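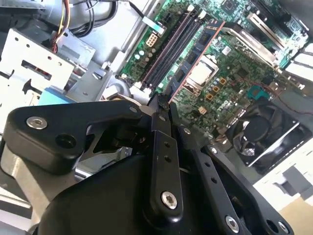 Emora asked whether we shouldn't clean the slots before anything goes back in, and the note from Howlader said much the same in January.

2026-09-19, bench log, desktop rebuild

Fair point, so I've added it to the routine. Short blast of air along the memory slots, then a look under the lamp. No brushes on the board.

Memory next. Latches open at the ends, line up the notch, press evenly until they close. The old Prosden sheet says to push one end first. I don't like that – the board flexes. Keep a hand near the slot and go straight down.

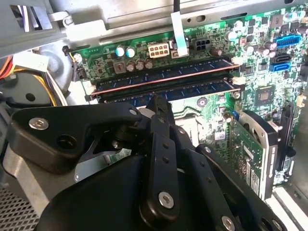
Both modules should be the same size and speed. If the machine won't start, take one out and try again before blaming the board. Then swap them over. Write down which slot was which, on paper, with the case number.

The Trivix tester is set to 2 passes. It takes over 14 minutes, so start it before lunch.

To do:
Check the eight-pin power lead is fully home
Tie back the thin cables near the top of the board
Find the lid screws for this case – not in the tray
Order more small bags and labels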